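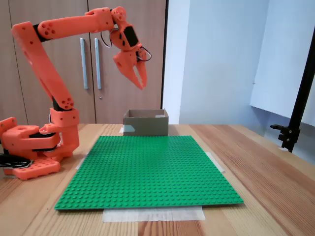
The Osa follower arm over the taped-down baseplate, with the drop-off box behind it.

Tesorbridge Osa teleoperation kit: a review after one summer of puppeteering

By Rigoberto Mosquera
Aug 10, 2025

I paid $900 for the privilege of picking up LEGO bricks more slowly than a toddler. I would like that on the record before I say anything nice.

The Osa is a pair of desktop arms from Tesorbridge. You hold one, the leader, and the other, the follower, copies you. While it copies you the software saves joint positions and camera video, and when you have saved enough of both you train a policy and find out what you were really teaching. The arms come in any color you like provided you print the plastic yourself. The $900 version has the parts printed already, and mine turned up orange. Very orange. A traffic cone with elbows.

I bought it in January and assembled it in time for summer. Some of that is on me.

Building it

The screws come in labeled bags, which I appreciated right up to the moment I found that two of the bags had the same label. They hold different lengths. If you put the long ones in the wrist housing they reach the servo case and the joint gets a crunchy feel, like a pepper mill. Back them out and use the short ones. The manual covers this on a page after the one where you need it.

Servos go in easily and the horns line up if you center the motors first. The instructions for centering are good. I skipped them on the leader, took the shoulder apart again, and then they were even better.

The plastic itself is fine. Layer lines everywhere, a few holes that wanted a small file, nothing cracked so far. The long links are full of round holes near the ends, and I've used a couple of those for zip ties. Wire routing is the weak point of the whole build. Tesorbridge gives you cable lengths that suit the arm at full stretch, so in every other pose there's slack at the wrist, hanging in a loop. It snagged on the edge of my box in the first week and pulled a connector halfway out. The follower went limp from the elbow down and I spent an evening blaming software. Check the connector at the wrist first. Check it second, too.

Setting up the task

I wanted something dull and repeatable: bricks start somewhere on a big green baseplate, arm picks one up, arm drops it in a cardboard box at the back. A baseplate is a nice work surface for this. The studs give you a grid, so you can write down where each brick began and go back to the same spots when testing. It's also a horrible work surface for this, as the studs catch the fingertips if you come in low, and a brick that has been pressed down even a little will not leave without an argument. I lay the bricks loose on top of the studs and don't press. My nephew pressed one. Lost a good part of an afternoon to that brick.

Tape everything. I mean everything. The first lot of demonstrations I recorded went in the trash after I noticed the baseplate had crept toward me over the session, a nudge at a time, and the late episodes had a different idea of geography from the early ones. Masking tape holds it now. I tore a strip too short on one side and it has stayed on, so there it stays.

The box wants to be open on top, low enough for the gripper to clear and stiff enough not to fold when you clip it. Tesorbridge sells an accessory bin. A shipping carton is the same thing.

Driving the leader arm

Now the part you're paying for, and I'll be fair, it's good. The leader moves freely, with a bit of drag in the shoulder and almost none at the wrist. Lag between the two arms is small enough that I stopped thinking about it after a few minutes, and small enough that a visitor will laugh out loud the first time the other arm waves back at them. Everybody waves. I have so much footage of waving.

Gravity is the catch. Let go of the leader and it sags, the follower sags faithfully along with it, and those pointed fingertips go into the table. There's a hold button in the software. Your hands, of course, are on the arm. I ended up with a foot pedal from an old dictation machine, mapped to hold and to start/stop recording, and it improved the kit more than anything in the accessories catalog. Tesorbridge should put one in the box. They could drop the stickers to pay for it.

The trigger for the gripper is a pivoting handle you squeeze with thumb and finger. It's comfortable for short stretches. You feel nothing through it, no resistance when the fingers meet the brick, so you learn to watch the gap and stop squeezing by eye. New drivers squeeze until the servo complains. It makes a thin whine when it's overloaded, and I've come to hear that whine in my sleep, or possibly it's the refrigerator.

Where you stand matters more than I expected. Stand behind the follower, facing the same way it does, and left is left. I had the leader across the table for a while, looking back at the arm, and drove like a man cutting his own hair in a mirror.

The software

Ersoy is the recording program that ships with the kit. It does the job. You name a task, type how long an episode should run, press go, do the thing, and it counts down to the next one while you put the brick back. The countdown can be lengthened, and you should lengthen it. At the default I was still reaching across the baseplate when recording began, so a number of early episodes open with my forearm.

What I like: episodes are listed with a small strip of thumbnails and you can delete a bad one on the spot. Calibration is saved per arm and survives a reboot. If a camera drops out it beeps and stops, where the last program I used would cheerfully record black video until supper.

What I don't: there is no undo on delete. The confirmation window and the "next episode" window look alike and open in the same place, with the buttons swapped. I set out to record 100 demonstrations and have 98. The missing pair were lovely.

Replay is the feature I'd show a friend. Pick an episode, put the brick back where it started, and the follower plays your motion without you. It's humbling. I had thought of myself as fairly smooth. Played back, I approach a brick the way people approach a parking space with someone watching. I hover, drop, change my mind, come up, drop again. The policy learns all of that too, and mine spent its first day hesitating over bricks with what I can only call my personality.

So I re-recorded with rules. Come in from above, pause, close, lift straight up, go to the box. Same height over the front edge of the carton every time. No rescuing a bad grasp mid-episode unless rescuing is what you want it to learn (do record some of those, later, on purpose, once the plain version works). Vary the brick position and leave the rest of the world alone.

How well it learned

With the tidy set, the arm picks and drops reliably in the middle of the baseplate, gets choosy toward the far corners, and in the corner nearest its own base it's hopeless, since I avoided that corner myself. It's awkward to reach. I had taught it to find the corner awkward. Another short session recorded only in that corner fixed most of the trouble.

It also dislikes evening. All my recording was done in flat daylight against a white wall, and when I turned the lamp on it reached confidently for a shadow. If you can't control the light, record in all of it.

I won't print success rates. My test was me with a notepad and a coffee, and I noticed I was generous on the days it had been trying hard.

Against the Mollwood

I had a loan of the Mollwood desktop pair before buying, so a quick comparison. The Mollwood arms are metal, quieter, and the leader holds itself up when you let go, a thing I now think about daily. They also cost a good deal more, and when a part breaks you mail somebody a form. When an Osa finger broke (my fault, drove it into the table, see gravity) I had a replacement printed at the library that same week. It came out a slightly different orange.

If several people will be driving for hours on end, get the Mollwood, or borrow one as I did and be slow about returning it. For one person at a kitchen-sized table who wants to learn how this works and doesn't mind a screwdriver, the Osa is the better buy.

Small complaints, unsorted

The power bricks for leader and follower are different voltages with the same plug. Put tape on one. Today.

The table clamp pads mark soft wood.

The base needs to be fixed down before you do anything at speed. Mine walked.

The printed quick-start card calls the leader "arm A" and the software calls it "arm 2."

The camera clamp in the accessory pack droops after about an hour, and a drooped camera means a dataset with a slow tilt in it. I moved to a heavier stand with a proper knob and haven't had to redo a session for that reason.

Verdict

Recommended, with a foot pedal and more tape than you think. I would buy the printed set again and would not buy the accessory pack at all. Next up is sorting by color, for which I have one box and will need a second.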